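Protokoll der Sitzung des Arbeitskreises Raum und Ausstattung, Standort Wukow, Mai

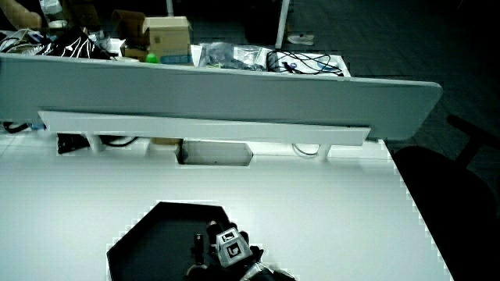

Teilnehmende
Siamak Bagheri (Leitung), Morag Carnegie (Haustechnik), Houshang Rostami (Arbeitssicherheit), Hülya Tatlı (Einkauf), Shahla Bakhtiari (Protokoll)
Beginn: 9:30 Uhr, Ende: 11:10 Uhr

TOP 1 Protokoll der letzten Sitzung
Das Protokoll wird mit einer Änderung genehmigt. Unter TOP 4 ist »Bauteil B, 1. OG« durch »Bauteil B, 2. OG« zu ersetzen. Die korrigierte Fassung wird im Laufwerk abgelegt.

TOP 2 Akustik im 2. OG
H. Rostami berichtet über die Messung der Nachhallzeit in den Räumen 2.11 bis 2.14. In 2.11 und 2.12 liegen die Werte im Zielbereich. In 2.13 und 2.14 wird der Zielwert in den Oktavbändern 250 Hz und 500 Hz überschritten. Ursache ist nach seiner Einschätzung der geringe Anteil absorbierender Deckenfläche; die Stellwände an den Arbeitsplätzen wirken vor allem gegen Direktschall und ändern daran wenig.
Diskutiert werden zwei Varianten: (a) zusätzliche Deckensegel, (b) Wandabsorber an der Flurwand. Variante (b) greift nicht in die Sprinklerung ein. M. Carnegie weist darauf hin, dass die Flurwand in 2.14 auf ganzer Länge mit Schränken verstellt ist.
Beschluss: Für 2.13 wird Variante (b) angefragt, für 2.14 werden beide Varianten angefragt. Einstimmig.
Zuständig: Tatlı

TOP 3 Schreibtische und Kabelführung
Der Bestand umfasst 41 Arbeitsplätze im 2. OG. Der Rahmenvertrag mit Nikzad läuft aus, Nachbestellungen zu den bisherigen Konditionen sind bis Monatsende möglich. H. Tatlı nennt als Stückpreis für den Kabelkanal 325 Euro einschließlich Montage. S. Bagheri hält den Preis für zu hoch und bittet um ein Vergleichsangebot von Trorkent.
H. Rostami beanstandet mehrere lose auf dem Boden liegende Mehrfachsteckdosen in 2.12 (Stolperstelle, Reihenschaltung). Die Reihenschaltungen sind sofort aufzulösen. Die Prüfung der ortsveränderlichen Betriebsmittel ist für Raum 2.12 nachzuholen.
Zuständig: Carnegie (Reihenschaltungen, Prüfung), Tatlı (Vergleichsangebot)

TOP 4 Beleuchtung
Die Umrüstung auf LED in Bauteil A ist abgeschlossen. Offen ist die Parametrierung der Präsenzmelder: Die Nachlaufzeit steht noch auf Werkseinstellung und führt in den Besprechungsräumen zu Abschaltungen während laufender Termine. M. Carnegie schlägt 20 Minuten vor. Kein Widerspruch.
Die Farbtemperatur ist einheitlich auf 3000 K festgelegt. Für die Prüfplätze in 2.11 beantragt S. Bakhtiari 4000 K. Der Antrag wird zurückgestellt, bis die Leuchtenliste vorliegt.
Zuständig: Carnegie

TOP 5 Budget
Auf der Kostenstelle sind nach Abzug der gebundenen Mittel 905 Euro verfügbar. Die Maßnahmen aus TOP 2 sind damit nicht gedeckt. S. Bagheri meldet den Mehrbedarf an, sobald die Angebote eingegangen sind.

TOP 6 Verschiedenes
Die Schließanlage in Dumlow wird auf Transponder umgestellt. Schlüssel der alten Serie sind bei der Haustechnik abzugeben.
H. Rostami erinnert an die ausstehenden Unterweisungsnachweise für Bildschirmarbeitsplätze.
Der Wasserspender im Flur 2. OG bleibt bis zum Filterwechsel außer Betrieb.

Nächste Sitzung: 9:30 Uhr, Raum 2.11, Einladung folgt per Mail.

Für das Protokoll: S. Bakhtiari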